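Pillbridge Opens Simulated Kitchen for Remote Robot Demonstrations

By Staff Writer
March 30, 2020

Pillbridge has released Listunel, a software package that lets an operator drive a two-armed robot through kitchen tasks in simulation and record each run as a demonstration. The release contains 359 recorded runs across 2 task families, tabletop pickup and shelf placement.

The operator holds one tracked controller per hand. Wrist motion is mapped to the matching arm, and a trigger sets the gripper opening. Joint positions, gripper state and rendered views are logged on a common clock – the same format the Prarkham lab adopted for its physical arms in November.

A typical pickup layout puts a small round bottle on its side on a marble counter, with an open wooden compartment nearby.

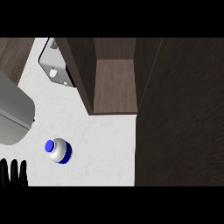 Leclerc, which tested a preview build, said that rounded objects remain the hardest to demonstrate remotely, as the operator gets no sense of contact force and tends to close the gripper too early. The company said it discarded 214 of its own runs for that reason and would like to see force feedback in the controllers before using the data for training.

Pillbridge said vibration cues are planned for the next version. Until then, operators can slow playback of their own motion to half speed during the final approach – a setting that lengthens a run but leaves the logged timing intact.

Listunel runs on a single workstation. Recorded runs can be replayed with the objects moved to new starting positions.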